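Saturday, September 12, 2020

Brick day, part one

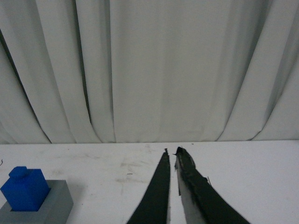

Blue one on the gray base. White table, pale curtain, go.

So I finally got the toy bricks out! I have been saying I would sort them since we moved into the Rurncombe place, and this morning there was rain on the windows and no excuse left, so out came the big tub and I got going before I'd even finished my coffee (it went cold, of course, I found it at lunchtime behind the toaster).

The blue is such a good blue. I'd forgotten. I had it in my head that everything in that tub had faded from the years on Mom's sunporch, and then you put a blue brick down near a plain white tabletop and it practically shouts at you. I kept going back to look at it while I was supposed to be doing the reds.

Thắng Chu called around ten and I told him what I was up to and he laughed for a good long while, and then he asked, very casually, whether the flat green pieces were still in there. They are! He's coming over next weekend to "help," meaning he'll build a garage and leave it on my couch. Fine by me. He says there were 640 pieces when we were kids, because he and Lộc Kim counted them one summer when they had chicken pox, but I don't believe they ever got to the end. Lộc would have wandered off by a hundred.

My system, for the record, is by color first and then by size, and Lộc thinks this is completely wrong. She texted me a whole paragraph. She wants it by shape, with all the long skinny ones together, so you can find what you need without digging. I do see the point but I like the look of a box that's all yellow, and it's my kitchen. I bought 11 of those clear Vinutik boxes with the snap lids and I'm already one short, so the wheels and windows and little doors are all living in a Jukport cookie tin for now. The tin smells like butter and I'm not sorry about it.

Washing was a bigger job than I'd planned. I did them in the sink in a colander with dish soap and an old toothbrush, then spread them on towels all down the hallway, and I stepped on a two-by-two in my socks on the way to get the mail. Ow. You never lose the memory of that feeling, do you?

Reds are done, yellows are done, blues mostly done. The whites need another soak. I want the whole lot boxed up and ready by November so the kids have something to do when everyone's cooped up indoors again, and I still have to find the base with the chewed corner, it must be in the closet with the puzzles. Leftover noodles for dinner and then bed. My back is killing me!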